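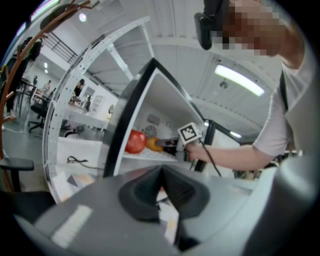

Teaching by Hand
A look at the Flidus grip kit, now shipping to small labs
By Isla Drummond
12/28/24

Most of what a robot arm knows about picking up an apple, it learned from a person. For years that meant driving the arm with a joystick, which is slow, and which ties up an expensive machine for the whole session. The Flidus kit takes the arm out of the room. You hold the gripper yourself, do the job, and the kit records how your hand moved.

The standard box has two grippers, a charging base, a set of printed markers and a license for the recording software. It costs $1,845. Spare finger pads are sold separately, and buyers should order some at the start. Ours showed wear after 400 recordings.

Fruit on a shelf is where the company tells new users to begin. It is a fair test. An apple is slick and rolls if you touch it off center, and a smaller fruit set close beside it leaves little room for the tip. Our first tries were clumsy. By the second afternoon a new user could make 134 clean recordings before stopping for the day.

"People want to grab the way they grab at home," said Carolina Lobo, who runs training for Flidus. "You have to slow down and let the tool do the closing."

The square markers matter more than they look. The software uses them to work out where each gripper is, and it loses track when a marker is turned away or covered by a sleeve. The manual gives this one line on page two. It should be a chapter.

Comfort is mixed. The handle is well shaped, but the weight sits forward, and long reaches into a deep shelf tire the wrist. Dong-geon Jin, who tested the kit for Sastberg, a warehouse supplier, sets a timer and swaps people when it rings. He also tapes the cable to the forearm — a fix the company now suggests to callers.

The software is the better half of the product. Bad takes are flagged soon after they end, and files export in the common formats without extra steps. Setup on a new computer was less smooth. We needed a call to the help line, where Delia Ene walked us through a driver problem that has been known since May.

The main rival is the Cardoso glove, which is lighter and costs less but records finger motion that a two-finger robot can't use. Labs working with human-shaped hands should look there first. For simple pick-and-place work, the Flidus kit is the one to buy, with a second set of pads.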